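What the Wrapper Leaves Behind

Snack packaging is among the smallest things a household throws away, and among the most troublesome to handle once it has been used. A bag or sleeve that sat flat on a store shelf becomes, after one tear, a creased and springy object that will not stack, fold or stay where it is put. At the Zivholm sorting hall, this class of material has had its own bench since March.

The bench was set up under the Dillik household packaging program, which receives bags of mixed waste from 121 participating homes. Bottles, cans and cardboard are removed first. What remains is largely film and foil: candy sleeves, chip bags, noodle packets and the small printed wrappers that collect in coat pockets and car doors. In the first full month, the bench handled about 400 bags of it.

Foil-lined wrappers receive particular attention. Many are made of several layers bonded together, and the shine on the surface gives little indication of what lies underneath. The program therefore asks that each piece be lifted out singly, kept apart from its neighbors and looked at before it is assigned to a bin. Color is a poor guide, and the printed panel is a better one -- provided that it has survived the opening. 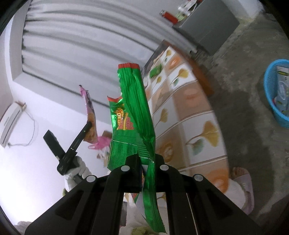
Amach Department of Materials and Household Waste

A green foil wrapper, torn open and twisted out of its original shape, shows the difficulty well. The tall flap still ends in a straight red band with a crimped edge, while a second piece of red edging has come away to a ragged corner. Fine lettering remains on one panel, but the creases make a packet of this kind slow to read. The narrow pink and orange-brown package to its left presents another form again, with a thin pointed top.

Sorting at the bench follows 19 written categories, which were reduced this spring from a longer list. Pieces with a legible material mark are placed by that mark. Pieces without one are grouped by feel, by the sound they make when pressed and by whether they hold a fold. Wrappers that still contain food are set aside for rinsing, and the department records them separately.

Participating homes have been asked to change very little. Wrappers should be emptied and left as they are; tying them in knots or stuffing one inside another adds considerably to the work at Zivholm. Torn corners should go in the same bag as the wrapper they came from. The department will issue a revised household sheet on 9th May, and a separate sheet for the Lui district will follow once collection there has moved to the new bags.

The bench itself will be extended by 3 meters over the summer to make room for a second rinsing station. Residents who need additional collection bags may request them at the Dillik front desk during regular hours.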